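Ticket 1896: Shopping list loses items when two people edit it
Product: Dristora household lists
Opened by: Vendula Vávra
Handled by: Matěj Rusnák
Status: Solved, waiting on customer to confirm
Opened: 14th August

Vendula Vávra wrote:
Hello, and thank you in advance for reading all of this, I do go on a bit. My sister Anežka and I share one grocery list between our two apartments, and for the most part we love it. The trouble is that when we both have the list open, things I have typed in go missing after she ticks something off. Yesterday I put in rice, vinegar and dish soap, she ticked off the bread from her phone, and my vinegar was gone. I have signed out and back in, restarted my phone, and removed the app and put it back. I am on version 11 and she is on version 14, if that helps. I'm sending pictures from the table where the shopping gets unpacked.

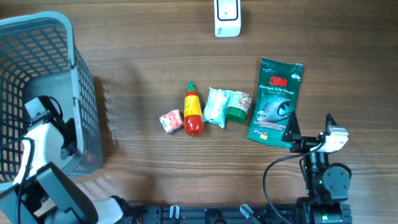
Matěj Rusnák replied:
Hi Vendula, please never worry about writing too much, it's the short tickets that keep me up at night! The version numbers are the part I'd like to start with, as the older app saves the whole list each time and the newer one saves only the line you touched. When the two meet, the later save can win and take a line with it. I had a look at your picture as well, and with a handful of groceries set out in a row next to a gray basket, you have just about the right amount for a test. Would you make a fresh list called Table, type in only those things, and then have Anežka tick off one of them with both phones open? Please hold off on updating until you've tried it, so we can see the fault happen on the old version first.

Vendula Vávra wrote:
We did it over the phone with a cup of coffee each, which made it quite a pleasant evening. The first try was fine. On the second try the last thing I typed disappeared, exactly as before. I also noticed a tiny orange cloud next to the name of the list, and I'm sorry to say it may have been there for weeks without my giving it a thought.

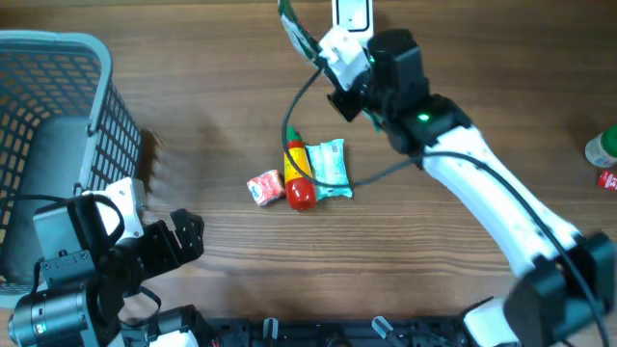
Attachment 2: more of the groceries on the table, with the basket at the left

Matěj Rusnák replied:
Oh, the orange cloud is a lovely thing to have spotted! It means the phone is holding changes it hasn't sent yet. So here is what I'd do, and please take it in this order:

Open the old list on your phone and copy anything you want to keep into a note.
Pull down on the list until the cloud turns gray.
Update your app to version 14.
Sign in again and ask Anežka to close and reopen hers.

I've passed the details to Ľubomír Holub, who looks after the syncing side, and he has added them to the report we already had open. Your old list should come back whole, apart from the lines that never left your phone. I'm afraid the vinegar is one of those.

Vendula Vávra wrote:
All done, and the cloud is gray. We've added and ticked all sorts of silly things this morning and every one of them has stayed put. May I leave the ticket open until after our next big shop? Anežka goes to Bolance for hers and the signal in there is dreadful.

Matěj Rusnák replied:
Of course you may. I've set it to stay open for 14 days, and a reply from you at any point will bring it straight back to me. Say hello to Anežka!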